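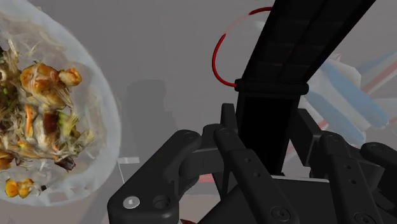
Yeoman Four-Finger Hand and Arm Package
Sold and supported by Hullis

Updated May 31, 2018

Most people who write to us about the Yeoman have already decided they want a hand. They've worked with a two-jaw gripper for a while, they've run into bowls, packets and awkward little boxes, and they would like something with fingers. We're always glad to get those letters! What we try to do on this page is help with the part that comes after, when somebody has to put the hand, the arm, the bench and a good many hours of staff time into one budget and get it signed.

The Yeoman package is meant for groups working on tabletop handling: kitchens, meal assembly, packing and sorting, and the research that sits behind all of those. It is sold as a full set or in parts, and you are welcome to start small.

What comes in the package

The Yeoman hand, four fingers, right or left
Arm mounting flange and collar
Cable set, with one spare
Tool roll with hex keys and a bag of spare finger pins
Porau simulation license, one seat
Setup by video call with our support desk
Printed manual (yes, we still print it, and people do seem to like having it on the bench)

The arm itself is optional. If you already own one, send us the make and the flange pattern before you order and we'll tell you whether our plate fits or whether you'll need an adapter. Adapters are made to order and they are the item people most often forget to budget for.

Start in simulation if you can

Every Yeoman order includes a seat of Porau, and we would gently urge you to open it before the crate arrives. In fact, you can buy the Porau seat by itself and take the price off a hand later on. Several of our customers have spent a whole season that way, and a few changed their order as a result - one moved from two hands to a single hand and a better table, and was very happy with it.

A food bench is a good place to begin. A glassy bowl with a heap of shredded vegetables and noodles in it will teach you a great deal about reach, about how much room an open hand takes up next to a rim, and about where your cable loop wants to go. Put a few other things on the surface as well, and leave some of them partly hidden behind the arm, as they will be on a real counter. If the fingers cover the very object you need to see, you'll want to know that while moving a viewpoint is still free.

What simulation won't settle for you is how soft food behaves. Strands tangle, sauces stick, and fried pieces slide around. Plan on bench time for that, and plan on more of it than feels reasonable.

Planning the budget

Our applications manager, Yasuo Kinoshita, goes through budgets with new customers and has done so long enough to have firm views. His advice is to write down the running costs first and the purchase second. A hand has a good many joints, and joints need looking after.

Please leave room for these:

Finger pins and pads. Wear depends on what you handle and how hard you close on it. We sell them in packs of 29, which suits a single hand well.
Covers. The bare hand should not go near food that anyone is going to eat. Washable covers are listed separately, and they do change the feel of the fingertips, so order them with the hand and do your tuning with them on.
A spare cable set. You get one with the package. A second is wise if your arm turns through wide angles all day.
Fixtures and tableware. Bowls, trays and boxes are cheap one at a time and surprisingly dear by the shelf. Buy several of the same kind from the same maker, and put a few aside untouched so you can replace like with like.
Staff time. Set aside 5 days for the first setup, even if you have done this before. Groups new to fingered hands usually ask for longer, and we think they're right to.
Annual service. The hand comes back to us, we strip it, replace what is tired and return it. You'll be without it for the duration, so book it around a holiday if you have one. January is our quietest month and the easiest to get.

Leasing

Leasing is available for terms of up to 37 months, with service included and an option to buy at the end. It suits groups whose money arrives in yearly portions. It costs more overall, and we'd sooner say so here than have you find out from a spreadsheet. If your funding is already in hand and you expect to keep the equipment, buying is the better value.

Space and mounting

Give the arm more table than you think it needs. The hand is wide when the fingers are spread, and people tend to plan for the closed hand because that is how it looks on the drawing. The cable should have a loose, open loop where it meets the collar so the wrist can turn freely. Tying it down tightly looks neat and will cost you a connector.

A plain gray work surface is a sensible choice for camera work. Very shiny tops give trouble, and so do busy patterns. Clear and frosted bowls are harder for most depth cameras than solid ones, so if your task calls for them, tell us early and we can talk about lighting before you spend anything on it.

From a customer

"We priced the hand and nothing else, and our first request was turned down, quite fairly. The second time we sent the whole list, with covers and service in it, and it went through in one meeting. I would do the simulation work first again. We had our bench layout settled before we unpacked a single thing." - Đạt Đinh, Jullilora

Ordering and lead times

Right hands are normally in stock. Left hands are built as orders come in. Arms ship from the maker and travel separately, so please don't be alarmed if you receive one crate and then hear nothing for a bit - we'll write to you when the second is on its way. Quotes list every part on its own line, which purchasing offices appreciate, and we're happy to split one across two budget years.

To ask for a quote, send us a short note with the task you have in mind, the arm you own or would like, the size of your table and whether food is involved. A sketch helps, even a rough one on the back of something. If you're still at the stage of wondering whether you need four fingers at all, write anyway. We also sell a perfectly good two-jaw gripper, and Yasuo will tell you if that's the one to get.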